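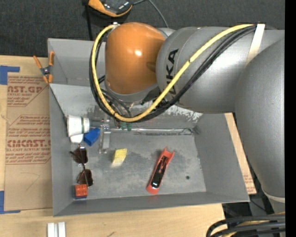 Most of the stops on the Parndale picking cell came from the cables, according to Venik, and very few of them from the arm itself. The integrator's service log for the cell puts cable faults and lost gripper signals ahead of every other entry, and the work carried out this month was planned around that list.

Parndale cell back in service after cable refit

17/03/2021

The mixed-item picking cell at the Parndale test hall went back into service this week after a refit of the cabling on its robot arm and a fresh alignment of the bin. The work was done by Venik, which built the cell, with the hall's own maintenance crew assisting. The arm was out of use for eight working days.

The cell uses a KUKA arm with a slender gripper over an open-topped gray metal bin. The bin sits on a wooden tabletop and holds small loose items of different shapes: blocks, a pair of sunglasses, a cup-like container, a long red tool-like object. The set is changed often. The Urnirgate project, under which the cell is run, uses it to compare grasp settings on objects that have little in common with each other.

The fault that led to the shutdown was an intermittent loss of the gripper signal. It appeared only at certain wrist angles and cleared when the arm was driven back to its home position, so it could not be reproduced with the arm parked. Venik traced it by jogging the last two joints slowly through their range with a meter on the line. The signal dropped within a few degrees of the same wrist position on every pass, and the broken conductor was found close to the point where the old bundle had been tied down too tightly.

The replacement run follows the outside of the arm. The yellow cable and the black bundle beside it cross the gray segment, where a strap holds them, and then drop into a wide U-shaped loop below the orange joint housing. The loop is larger than before. Venik specified a minimum of 135 mm for the bend radius at any wrist position used in the program, and the size of the loop was set with the wrist turned to its worst case. With the wrist in the middle of its range the cables hang visibly slack, and the crew has been told to leave them that way.

A larger loop takes up more room near the gripper. The side approaches into the bin were therefore checked again at reduced speed, and four taught positions along the rear wall were raised or turned to keep the cables off the metal. The rear slope of the bin is already worn, with a patch of chipped finish. It was left unpainted. Parndale intends to photograph it at each inspection and compare.

Bin position was the second item. Because the bin is not bolted to the table, its location has to be proven each time it is moved. A spring clamp grips the edge of the bin, and the paper-covered acrylic sheet lying beside it has its corners marked on the table in blue tape. After the refit the bin frame was taught again using three points on the rim. The height of the floor was then touched off at five places with the arm in manual mode. The spread between the highest and lowest reading was small enough that a single flat plane was kept in the program.

The handover test was 2000 cycles, run over three day shifts with items placed back in the bin between batches. There were no signal losses. The cell stopped 54 times for other reasons, nearly all of them failed grasps that the program is designed to report and retry. Two stops were caused by an item wedged against a side wall, and these were cleared by hand with the drives off. Grasp rate was not part of the acceptance and will be reported separately by Urnirgate.

Under the new maintenance schedule the strap and fittings are checked at the start of each week. The operator looks for three things: shine or flattening on the cable jackets, movement of the strap along the arm segment, and any cable lying under tension with the wrist at either end of its travel. The bin frame is checked whenever the clamp has been released, using a stored position just above the rim. If the gap at that position differs from the logged value the frame is taught again before any automatic run. The full loop is to be replaced on hours, whether or not it shows wear.

Quansah, which supplies the gripper, has asked for the fingers to be returned after the next test series so that their wear can be measured. A second set is on the shelf at Parndale. Changing over takes around half an hour with the tool offset check included — longer if the air lines are disturbed, as they then have to be leak tested.

One item remains open. The thick cables leading away over the edge of the table still have no fixed guide there. Venik has proposed a short channel along the table side, and Parndale wants to keep the table movable. A removable bracket is being drawn up and should be fitted before the June inspection. Until then the crew is to check that section by hand before each shift, with the arm powered down.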